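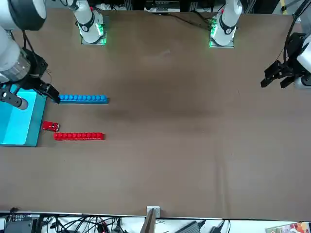

Looking after the two-arm bench

Hi all! Since taking over the bench in December I've been asked by pretty much everyone what I do down there all day, so I thought I'd write some of it up. Most of it is cables. The arms themselves are very little trouble (I wipe them down, I check the bolts in the base plates, I listen for anything crunchy), but the wiring that goes out to the grippers flexes every time a wrist turns, and sooner or later something gives.

Last month it was the left one. The gripper would open fine and then stop dead halfway through closing, but only with the arm stretched out! I swapped the supply, I swapped the lead, I said some words. Then Hanne Kirkegaard came over from Ellitholm, wiggled one connector and found the loose pin before her coffee was ready. We now redo the cable ties every 2000 cycles, with more slack at the wrist than looks tidy.

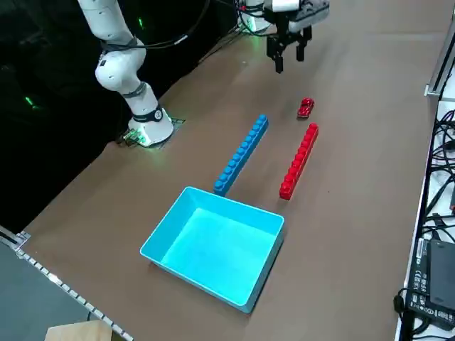

Nelly Guzmán

My checkout after any repair is the same: two long bricks, one blue and one red, a little red car and the blue tray. The bricks are good for squaring up the fingers, as you can tell right away if one tip touches before the other. The car is mean. It's shiny and curved, and bad alignment shows up there first.

Still on my list are new finger pads and that heap of cables beside the table, which I keep promising to sort out. If you borrow the bench, please write your run in the log, and leave the tie wraps alone!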